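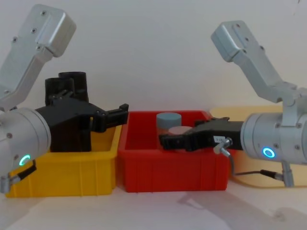

Bilal Mansour
Two colours is plenty if you ask me. Yellow for whatever needs sorting, red for whatever's done, and you stop there!

semaan_shed
Disagree, sorry Bilal. I went up to six colours last winter and I love it. Buttons, washers, bulbs, all with their own tub, and my daughter can put things back without asking.

Thu Lương
Oh I'm so glad this thread woke up again! I'm with Bilal on the colours, but the thing that changed my life was getting plastic bins with ribbed sides. Mine are from Skumum and they don't bow when you fill them – I've had one crammed with jars since the spring and it's still square. I keep them in a row, touching, on a plain white table, and you can spot a stray lid straight away.
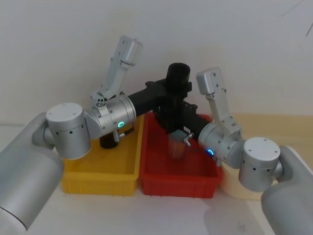
The other thing I'd say is leave one bin with nothing in it. When you're halfway through a big sort you always need a spare, and I use mine for the "no idea" pile (mostly keys, this week).

grindier77
Ribs are a pain to wipe down though. Flour gets in them and stays. Smooth sides for me, every time.

Thu Lương
Fair, I don't keep flour in mine! An old toothbrush gets most things out.

Bilal Mansour
Six colours, I'm still thinking about it. What happens when one cracks and they've stopped making that shade?

semaan_shed
Then I buy two oranges and carry on :)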